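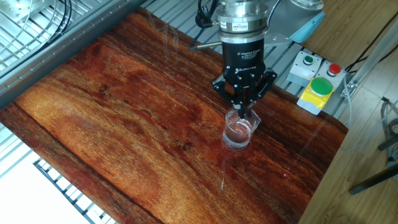 Small clear glass beaker with a pouring spout, a little clear liquid in the bottom, over a reddish-brown wooden tabletop.

Beakers on Wooden Tables: Your Questions
Last updated November 24, 2020

Hi, I'm Bok-nam Tak and I run the Molness shop, where I sell small glass beakers to people who mostly don't have a lab (cooks, candle people, ink mixers, one very enthusiastic houseplant crowd). I get a lot of email about them, and an amazing amount of it is about tables, so I've put glass and wood together on one page. If yours isn't answered, write to me!

Why a beaker and not a measuring cup?

For little amounts, mostly. A two-cup kitchen measure is hopeless when all you want is a splash of vinegar, and a small beaker lets you see what you've got down at the bottom. I also like that the sides are straight and the glass is clear, so you can tell if you've stirred something in properly. But for flour or sugar, stay with your cups, please.

Are the markings on the side accurate?

They're a guide. Good enough for salad dressing and plant food, not good enough for anything where a drop or two matters. If I'm being fussy I put the beaker on a kitchen scale, zero it and pour by weight. Medicine should only ever be measured with whatever came with the medicine.

Mine dribbles when I pour. Is the spout faulty?

Probably not. People pour too slowly, me included, and the liquid creeps back under the lip and down the outside. Tip it a bit faster than feels polite and bring it back upright in one go. Filling it to the brim makes it worse too, so leave some room at the top. If it still runs down the side after all that, send me a photo of the spout and I'll swap it.

Left-handed pourers: the spout doesn't care. There's no handle, so you just turn the thing until it points where you want it.

Will a wet beaker leave a ring on my table?

It can. On a table with a good hard varnish, plain water wiped up within a few minutes almost never does anything. On oil or wax you have less time, and on bare wood you have hardly any. I keep an old dish towel folded by my elbow and that's my whole system.

How can I tell if I've missed a spill? The water's clear and the table is shiny.

Ha, yes, I get caught by this constantly. Clear liquid on glossy, dark reddish wood can look just like a reflection from the ceiling light. Move your head from side to side: a reflection slides along with you and a puddle's edge stays put. Or just run a dry finger across the spot (if it's water! not if it's something you wouldn't want on your finger).

I already have a white ring. Now what?

White usually means moisture in the finish, and it may go away by itself in a day or two. If it doesn't, try a tiny dab of plain petroleum jelly, leave it overnight and buff it off with a soft cloth. Test it somewhere hidden first. Black rings have gone down into the wood, and for those I'd talk to a refinisher. Wayne Bellamy did my own dining table after an ink accident and I still look for the spot and can't find it.

Can I put hot liquid in it and set it on the table?

Use a trivet or a thick coaster. The glass we sell will take hot water, but your varnish may not enjoy it. And don't go straight from the fridge to boiling water, or set a hot beaker down in a cold puddle. Let it come to room temperature in between.

How do I get it really clear again?

Warm water, a drop of dish soap, a bottle brush, then a good rinse and upside down on a rack. For cloudy hard-water film I soak it in white vinegar for half an hour. The dishwasher is fine, top rack, but give it some space, as the rim is the part that chips. If it does chip, recycle your plans for it and get it out of the kitchen!

Can I use the same one for food and for ink, dye or fragrance oil?

No. Keep separate ones and mark them. A bit of colored tape does it, and red for "not for food" is easy to remember.

Do you sell the small ones in sets?

Singles and pairs for now. I have 172 of the small size on the shelf as I write, and the next delivery comes in December. Quyên Chu packs the orders and is very good at it, but if one shows up broken, keep the box and email us within two weeks. We'll send another, and you don't have to mail back the pieces.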